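Apr 13, 2021 – workshop notebook, white things day

Spent a good long while sorting the white pieces for the Hukier room set, and I must say I enjoyed it more than I expected to. The tall plain roll stays with the crumpled white sheet on the dark top, please don't smooth it out!
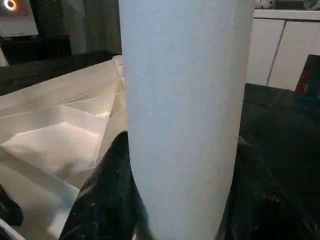
Do we iron the sheet before it gets packed? Leave the creases in, they do no harm.

The little chair with the ribbed seat goes over the black cloth – white on black is so much kinder to tired eyes – and it's item 106 on the Rahman list.
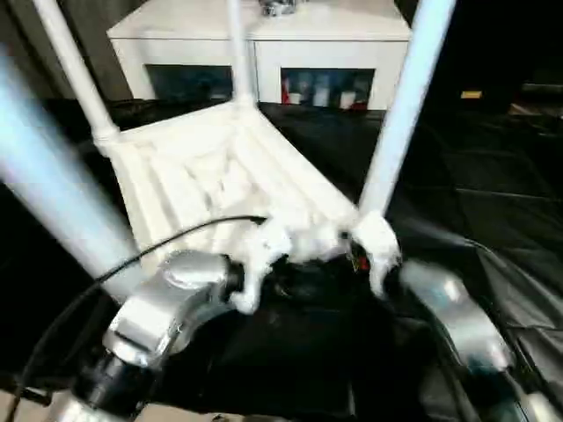

Sem Stevens would sooner have the chairs packed last, legs up, with the cabinets at the bottom of the box.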